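Kamus Releases Plonel Wall Rail for Small Basement Workshops

26 May 2025

Kamus today released Plonel, a wall-mounted storage rail for home woodworking shops in narrow rooms. The rail is rolled steel, 4 inches high, and fastens directly to studs or to masonry with the supplied anchors. It projects 7 inches from the wall with a standard shelf bracket fitted.

Plonel is sold in 22-inch sections that join end to end. Each section carries a rated load of 173 pounds when fixed at every hole — the rating drops if holes are skipped, and the installation sheet lists the reduced values. Brackets, clamp racks and a fold-down outfeed support hang from the same slot and lift off without tools.

The finish is a gray powder coat. Rails from the older Nekura line use a different slot and do not accept Plonel brackets. An adapter plate is planned for November.

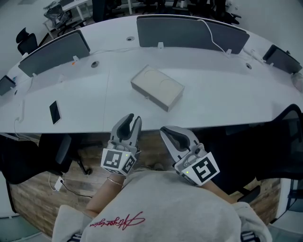
Wattanapong
Product Communications, Kamus

Sections ship flat with screws, anchors and a paper drilling template. Dealers may order single sections or full cartons. Replacement brackets are stocked separately.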